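Galtell Demonstration Kit, reviewed after one summer
Tununside Workshop Notes
2025-07-25

The Galtell kit promises that two people with no robotics background can record 1,000 usable demonstrations in a working week. We got 214 in our first 5 days. I'd call that a decent number, and I'd also call the claim on the box nonsense.

You get the teleoperation controls, the recording software and a binder of suggested tasks, most of them kitchen chores. You supply the arms and the props. Setup took a morning and a half, mainly because the software wouldn't save camera settings until we updated it twice.

Recording itself is pleasant enough. The controls are light and the lag is small. Holding a bottle by the neck, just under the cap, is the sort of thing I'd hand a beginner, and a beginner can learn it before lunch. Thin handles are harder. The binder treats both as the same skill level, and it shouldn't.

My bigger complaint is variety. The binder tells you to keep the layout tidy and repeat each task until it feels smooth. Smooth for whom? A policy trained on the same caddy in the same spot learns that spot. We started leaving things in awkward places and switching which arm did the work, and the software has no field for noting any of it. I ended up with a spreadsheet. 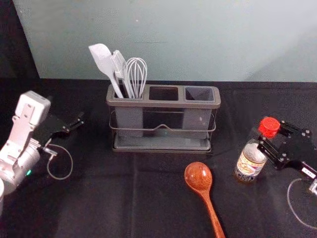 Mekonnen wrote in after reading a draft of this to say I was being unfair about the count. Bad episodes are cheap to throw out, the message went, and a big pile sorted later beats a small pile fussed over at the time. Fine, but somebody has to do the sorting, and Galtell's review screen plays one episode at a time with no way to skip ahead.

The older Premano recorder is uglier and has worse controls, but it lets you tag an episode while you're still recording. I missed that every day.

An update with tagging is supposed to arrive in October. I'd wait for it. If you already own the kit, ignore the target on the box, move your props between takes and keep your own notes on failed grasps, which the software files under "other."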